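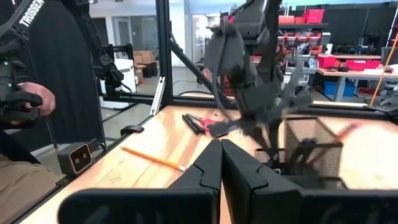

gravelroad_mom
ok but did anyone read the actual notice?? the Drilldale branch isn't closing. its hours are getting cut. page two, small print under the map.

tudley_lifer
I read it. Open three afternoons a week is closed as far as I'm concerned. My kids get off the bus at 3:40 and the doors lock at 4. What good is that

oldpress37
Same thing they did in Satham. First hours, then the copier went, then "low use" and a padlock. Took under two years.

gravelroad_mom
Satham had a roof problem tho. not the same

oldpress37
Satham had a roof problem they sat on for years. Exactly the same.

Posting the part of the notice that matters, typed it out so forgive mistakes:

1. New hours start in August. Story time moves to the main building on Thibodeau.
2. Holds can still be picked up at Drilldale but only during open hours. No more locker pickup after dark.
3. The homework table stays. Pencils, scissors, markers, all that, still free to use while you're there.

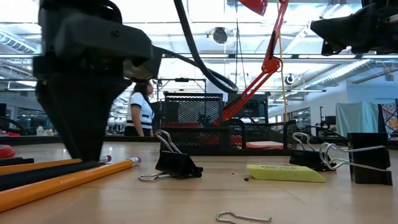
4. Late fees go back on for DVDs. Books stay free of fees.
5. Comments by mail or at the desk. They want your street address on it or it doesn't count.

quiltbarn
wait the lockers are going?? that's the only part I use. I work nights

tudley_lifer
Yep. 363 people used the lockers last year, it's in the budget packet. They call that low.

marbles_n_string
363 IS low for what those things cost. Sorry. I love the library too but somebody has to pay the service contract and I'd rather have the money go to new books

quiltbarn
easy to say when you can get there at 2 in the afternoon

marbles_n_string
I can't, I drive in from past the grain elevator and I still think it. We can disagree

gravelroad_mom
how many signatures on the petition now? was 988 when I signed at the feed store

oldpress37
Over 1000 is what they told me at the hardware counter. 1000 is what you need to force a hearing so hold off on the party til the clerk checks them. Lot of people sign twice or put a PO box.

tudley_lifer
guilty, I put the PO box. Will go back and fix it

marbles_n_string
Didn't sign, won't sign. Will come to the hearing though. If they'd swap one afternoon for an evening I'd be happy and I bet most of you would be too

quiltbarn
one evening til 8 and I'd drop the locker thing, yeah

gravelroad_mom
that's not a bad ask. somebody write it up short, one page, so we all send in the same thing. here's what I have so far, add to it:

- One weeknight open until 8, in place of an afternoon
- Keep story time at Drilldale at least twice a month
- Desk lamps and homework table stay put, and a grownup at the desk when school lets out 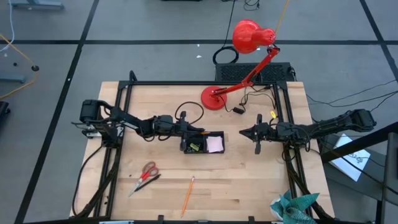

- No more changes for a year without a mailed notice to every card holder

oldpress37
Take out the mailed notice, postage will scare them. Say posted at the door and in the paper

tudley_lifer
nobody under 60 gets the paper

oldpress37
I'm under 60

quiltbarn
put door, paper AND email and move on. can someone print a stack? my printer is out of ink agian

marbles_n_string
I'll print 37, that's all the paper I've got. Leaving them at the feed store by the register. Still not signing the petition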